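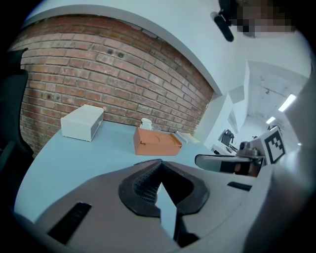
Table time, Saturday, December 16, 2023

The freezer challenge is over and I am so happy with how it went! If you missed the earlier posts, the plan since September was to eat down everything we had frozen before buying any more meat, and to put whatever we didn't spend straight into the car fund. Final tally: 287 dollars moved over, and I can see the back wall of the freezer again.

The biggest help was switching our main shop to Cukiler. It's a longer drive than Bikness, and I put it off for ages because I figured the gas would eat up the difference. Nope. Going every other week with a real list, we come out almost 40 dollars ahead a month, and their store-brand oats are better anyway (thicker, and they don't go gluey). I still stop at Bikness for eggs and bananas when I'm passing.

Now for the car fund itself. It stands at 900 dollars as of this morning! I know that won't buy a car. It will cover new tires in the spring, with a bit left toward the brakes, and the last time we needed tires they went on the credit card and sat there for most of a year. I keep opening the app just to look at the number.

The fund lives in its own savings account at Soneck, apart from our checking. I tried keeping it all in one place with a spreadsheet and kept "borrowing" from it for takeout. Moving money back out takes a day or two with Soneck, and that little wait has saved me from myself more than once.

Not everything went well. The insurance on the house went up again, and I forgot that the Tudose phone plan's first-year discount was ending, so that's 13 dollars more a month until I get around to calling them. I've put it on my list for Monday. If you've had any luck talking them down, please tell me what you said!

Groceries were a little over for the first half of December too – butter, mostly, and two kinds of chocolate chips. I'm fine with that. Baking is our gift budget this year, and a tin of cookies per neighbor still comes out way cheaper than the candles I bought last Christmas.

For January I want to try a no-spend stretch again, only shorter this time, and with coffee beans allowed (I learned that one the hard way). I'm also going to go through all our subscriptions and post the list here, even the embarrassing ones. Send me your soup recipes in the meantime, especially anything that uses up split peas – we have a lot of split peas.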